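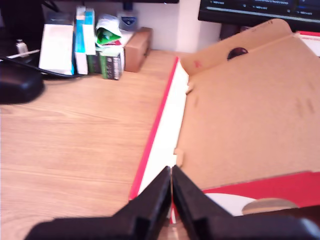

Questions savers ask us about the Grandance regular savings plan

Before you write to us, please read the answers on this page. Most letters we receive ask the same things: what the plan costs, how to change the monthly payment, and what happens when a fund is closed. Many of our clients still keep their statements at home in an old cardboard box, red and white like the one on the desk or any other colour, and this is perfectly fine. We only ask that you keep the yearly statement from January, as it is the one with the charges written in full. The page was last checked by Kerubo Khaemba on Sun 1 August.

What is the Grandance plan?
It is a way to put a fixed sum each month into one or more funds. Tosico runs the plan and keeps the records. The money itself is held by a separate company, Plolberg, under your name in their register. Tosico cannot use it to pay its own bills.

What is the smallest amount I can pay in?
The smallest monthly payment is 75 pounds. You can also make a single payment at any time, and for this there is no lower limit. Please put your plan number as the reference, otherwise the payment waits in a holding account until we find out who sent it.

What do I pay for it?
There are two charges. The first is the plan charge, which is 3 pounds a month and is taken from your cash balance. The second is the fund's own yearly charge, and it differs from fund to fund. You will not see the second one leave your account. It is taken inside the fund, a small part each day, and the price you see is already after this charge.

If your cash balance is too small for the plan charge, we sell a few units to cover it. Some people do not like this. To avoid it, leave a little cash in the plan.

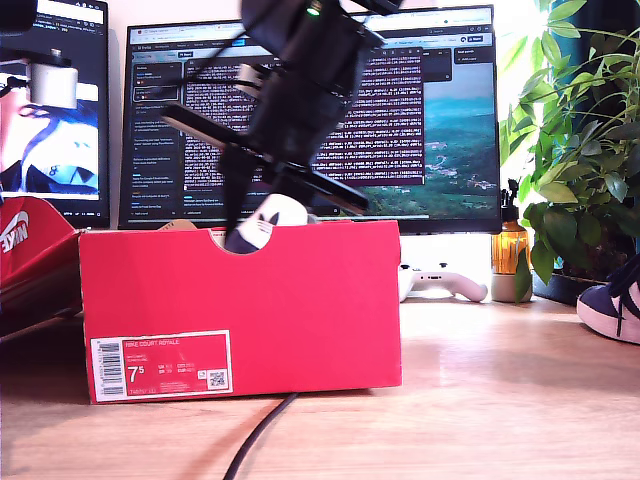 A trainer in a red shoe box, on the desk.

How many funds can I choose?
You can hold up to four funds at one time. The full list has 121 funds, and I know that this is a lot to read. You may sort it by charge, by region or by type of investment. The Kioko range is at the end of the list and has mixed funds, with shares and bonds together in one fund.

Should I choose an index fund or a managed one?
We are not allowed to choose for you. An index fund follows a market and does not try to do better than it. A managed fund has a person or a team who decide what to buy, and you pay more for this work, also in the years when the result is poor. Please look at the charge and at the aim of the fund before you look at last year's growth.

Can I stop my payments for a while?
Yes. Write to us or use the form in your online account, at least four working days before the payment date. The plan stays open and the plan charge continues. There is no penalty and you do not have to tell us why.

I have moved money between funds and for two days it shows nothing. Is it lost?
No. The old units are sold on one day and the new ones are bought on a later day. Between these days the money is shown under "Pending" – this line is at the bottom of the page and is easy to miss. During this time you are out of the market, so the price can move for you or against you.

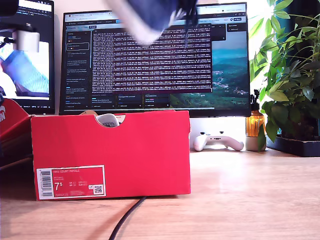 Shoe box with a NIKE COURT ROYALE label, size 7.5.

What happens if a fund is closed or joined to another?
We write to you before the date. The letter says which fund will take the place of the old one and if the charge is different. When you do nothing, your units are changed to the new fund. If you prefer another fund from the list, send the form back before the date in the letter.

Can I lose money?
Yes. The value of each fund goes down as well as up, and you may get back less than you paid in. Money which you will need soon should be kept in a normal savings account.

How do I take money out?
Choose "Withdraw" in your account and write the amount in pounds, not in units. We pay only to a bank account in your own name. If your bank details have changed, please send us the new ones first – a withdrawal cannot be started while they are being checked.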